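Youth film workshop, notebook
November, third entry. Started 4:30 pm, after the children went home.

Present today: me, Telma Quezada (sound), Liam Treloar (camera), Daiane Batista for the morning only. Shakuntala Nishad was at the Sarkport school and sent her notes by phone, I copy them near the end.

Enrolment is now 30 for the summer block. We had 11 on the waiting list when I looked at lunch. I promised Soledad Montecinos an answer about a second group before the end of the month. My feeling is that we can do it if the Nendville hall gives us the small room as well, but I have not asked them yet. To do: ask them.

Morning, exercise 1 (the one-minute story without dialogue). We tried it in groups of four this time. In groups of six there were always two children sitting on the floor doing nothing. Four is better, but then one person must do both sound and clapper, and the younger ones forget the clapper. Telma suggests that they clap with their hands in front of the lens and say the shot number loud. We tried it after the break and it was good enough for syncing. I will change the handout.

The stories themselves: two about a lost key, one about a sandwich, one about a ghost who is late for school. The ghost one had a real ending. The two lost keys were invented separately, I asked.

Exercise 2, editing on paper. I print stills, the children put them in order on the table and then they must remove three. I took this from a course I did years ago in Kirkel and I still like it very much. The difficulty is always the same, they do not want to remove anything. Daiane told her group that each removed still costs one dollar to put back, and gave them no dollars. It worked better than my explanation about rhythm. For the older group I would like to use fewer stills and ask for two different orders, with two different meanings.

Cameras. Liam checked all the batteries. Two of them do not hold more than 25 minutes now, he marked them with red tape and they stay in the office for practice only. The tripod with the loose head is still loose. I wrote this also in October. Liam says he can repair it if we buy the plate, so please let us buy the plate.
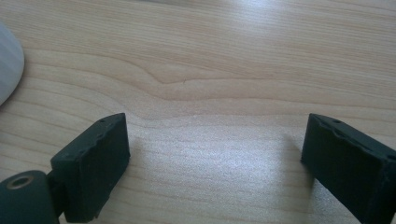 Exercise 3 was texture and light, the older group only, and I want to write it properly because I will have to teach it again at Sarkport. The task is to film one surface for ten seconds so that a person watching wants to know what comes next. No people, no objects moving, only surface and light. Most of them first went outside to film the bricks and came back with something flat. I told them to look for a place where the pattern changes. In a wooden tabletop, for instance, the grain can run straight along almost the whole width and then in one place it dips down and comes up again, like a small wave, and the eye goes there alone. Put this place a little above the middle and leave the straight lines around it quiet. Then the light: a glare at the top makes the grain go whitish and weak, so they must decide if they want this or if they move the lamp. I would keep a bit of glare, but the exposure should be set on the darker bands. Three students understood it immediately. The others needed to see it on the big monitor, so next time monitor first, task second.

Question for Liam: should we lock the exposure for them in advance? With automatic exposure the brightness jumps each time somebody walks past with a white shirt. But if we lock it, they do not learn why. Perhaps automatic for the first try, and locked for the second.

Sound. Telma made the listening walk around the building, with eyes closed, in pairs, one leading and one listening. After it they had to write down what they heard. The fridge in the kitchen was on nearly every list. She then recorded the same corner with the fridge on and with the fridge off and played both. Good discussion. A girl from the younger group asked if films have people whose job is to turn off fridges. Telma said yes, more or less, and that the important thing is to turn it on again before going home (put the car keys in the fridge, then you can't forget).

Storage. The project drive has 966 GB on it and it is nearly full. A lot of this is from the autumn block. I propose to keep the finished films and the best raw takes, and to ask the families before we delete the rest. Soledad prefers that we keep everything for one year. We should settle it before summer because I can't copy new cards every evening to my own laptop, it is slow and I don't like having the children's material there.

Shakuntala's notes from Sarkport, shortened:
- the room is good, blinds work, only four power points
- she had around 56 students in the hall for the introduction talk, too many for questions
- the teachers ask for a one-page summary for parents, with costs and what to bring
- they would like stop motion. She said maybe
- the projector has a purple colour on the left side

About stop motion, I am in favour, but not with the full group. It needs patience and stable tables. If Ojeda lends us the two copy stands again we could have two teams working while the others do editing on paper. I will write to Ojeda this week.

Parents' screening. We discussed the length. Last time it was 70 minutes and the small brothers and sisters were tired. Daiane wants 40 minutes at most, with a break for juice. I agree about the 40, I am not sure about the break, after a break it is hard to bring everybody back to their seats. Each film must have the names at the end, spelled by the child, checked by us. Last year we had one name wrong and I still feel bad about it.

For next session:
plate for the tripod
new handout, exercise 1
more stills, printed bigger, matte paper if the shop has it
ask Nendville about the small room
clapper chalk
Telma brings the second set of headphones

Closed the office 6:10 pm. Key is with Liam.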